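Re: [gripper-ml] 柔らかい指、袋ものとヒモでどこまで使えるか
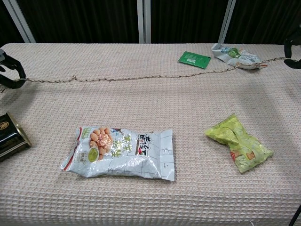 Widadさん、みなさん、こんばんは。Joelle Salamehです。

返事が遅くなってすみません! 読んだその日に返すつもりが、コントローラの設定で丸二日つぶれてしまって(これは最後のほうで愚痴ります)、気がついたら今日になっていました。

Feb 26, 2019, Widad Saab wrote:
> うちでもZallanceの曲がった指を買うかどうか迷っています。
> いま使っているのはFlerarの平行グリッパで、箱や缶なら文句
> ないのですが、お菓子の袋みたいなくしゃっとしたものになると
> 急にだめになります。
> Joelleさんのところは両方あると前に書いていましたよね。
> 袋と、できればヒモも、比べた感じを教えてもらえませんか。
> 数字はなくてもいいです、触った人の感想が聞きたいです。
> あと、カメラはどこに付けていますか?

感想でいいと言われると気が楽なんですが、少しは数字もあるので混ぜて書きますね。

まず台の話から。うちはワッフル織りの布を敷いています。最初はつるつるの天板のままやっていて、そうすると袋が指に押されてすーっと逃げるんですよ。あれは見ていて本当に悲しい。布にしたら逃げなくなったかわりに、平行グリッパの先が布ごとつまむようになりました(笑)。曲がった指のほうは先端が寝るように入っていくので、布を噛む回数はだいぶ少ないです。もしWidadさんのところがまだ布なしなら、指を買う前に布だけ試してみてほしいです。それでけっこう印象が変わると思います。

袋について。銀色のナッツ柄の大袋みたいに平たく寝ているやつは、どちらの指でも最初は苦労しました。つまむところがないんです。端のしわが寄っているところを狙えばいけるんですが、そこを認識側に教えるのが面倒で、結局いまは人が位置を指定しています。逆に、黄緑の小さめの袋みたいにねじれて丸まっているのは曲がった指が得意です。包みこむように閉じるので、多少ずれていても持ち上がる。Flerarだと真ん中をきちんと挟まないとくるっと回ってしまって、カメラから見るとどっちが表だかわからなくなります。

つかみの試行は全部で398回やりました。うち曲がった指で落としたのが28回。Flerarのほうは途中で力の設定を変えてしまったので、並べて出すのはフェアじゃない気がして、数字は控えておきます。体感ではもっと落としています。

缶は断然Flerarです! 黒地に金の縁の四角い缶を横に倒して置いて試すと、曲がった指は角に当たって閉じきらないことがあるんですよね。面で挟める平行のほうが気持ちよく決まります。小さくて平たい緑の包みはどちらも苦手で、これは爪でも付けないと無理かもしれません。

で、ヒモ。これが今いちばん楽しいです。茶色と白の編みヒモを両側のハンドで一本持って、台の奥のほうに横に渡して、ゆるめたり張ったりしています。曲がった指だとヒモが指の内側に自然に落ち着いてくれるので、持っているだけなら安心感があります。ただ、引っぱるとじわじわ滑るんです。見た目には握れているのに、両手を離していくと片方だけずるっと出ていく。力を上げれば止まるけれど、今度は編み目に癖がついて、次からそこで折れるようになります。少したるんだところに小さい折れ癖が残ると、画像で中心線を追うときにそこだけ跳ねるんですよ。Shadi(Masriです、前にこのMLで校正の話をしていた)は指の内側に薄いゴムを貼れと言っていて、次はそれをやってみます。

Jonas Camenzindさんが去年の9月に流してくれた「ヒモは片側を固定してもう片側だけ動かせ」というメール、あれも試しました。たしかに追跡は楽になります。でも私は両側を動かしたいんです。わがままですみません。

カメラの位置ですが、いまは胸の高さのものを使っています。前は真上から見下ろす形にしていて、そのときは平たい袋の位置は取りやすいのに、持ち上げた高さがさっぱりわかりませんでした。胸の高さだと手前の袋は大きく映るし、ヒモのたるみも見えます。そのかわり指先が画面の端に寄りがちで、肝心の握っているところが半分しか入らない、なんてことがよくあります。もう少し引けばいいんですが、引くと奥の小さい包みが豆粒になる。Widadさんのところは台の奥行きがうちより浅かったはずなので、そんなに悩まないかも。

背景には暗い色のカーテンを下げています。これはおすすめ。ただし黒い指と暗いカーテンは画像の上でくっつきやすいので、指の輪郭を取りたい人は別の色にしたほうがいいです。私は輪郭を使っていないので平気な顔をしていますが、Dayana Quinteroさんには「なんで黒にしたの」と呆れられました。

さて愚痴です。コントローラをHallidayのものに替えたら、左右のハンドの閉じ始めがそろわなくなりました。袋のときは片手なので気づかず、ヒモを始めてから発覚。片方が先に閉じてヒモを引っぱり、もう片方が空振りします。ログを2062行まで読んでやっと、右だけ古い設定ファイルを見ていたとわかりました。二日ですよ、二日。Clodmontに戻そうかと半分本気で考えましたが、あちらはあちらで力の刻みが5段階しかなくて、ヒモには粗すぎます。袋だけならClodmontで十分だと思います。

というわけでWidadさんへの答えとしては、袋が中心なら曲がった指は買っていいと思います。缶や箱も混ざるならFlerarは手放さないでください。付け替えは慣れればすぐです(ネジを落とさなければ)。ヒモのほうはゴムを貼ってからまた書きますね。

それと逆に質問させてください。Flerarの指先に何か貼っている方、いますか? うちは純正のままなので、貼り物で袋の回転が減るなら先にそっちを試したいです。型番や厚みまで教えてもらえるととても助かります。

Joelle

コメント 5件　シェア 28

このスレッドの関連メッセージ
柔らかい指、袋ものとヒモでどこまで使えるか (Widad Saab)
ヒモは片側固定で (Jonas Camenzind)
ハンドとカメラの校正、板の大きさはどうしてますか (Shadi Masri)
背景の色と黒いグリッパ (Dayana Quintero)
Halliday 左右で設定ファイルが違うとき
Clodmont の力の段階を細かくする方法はありますか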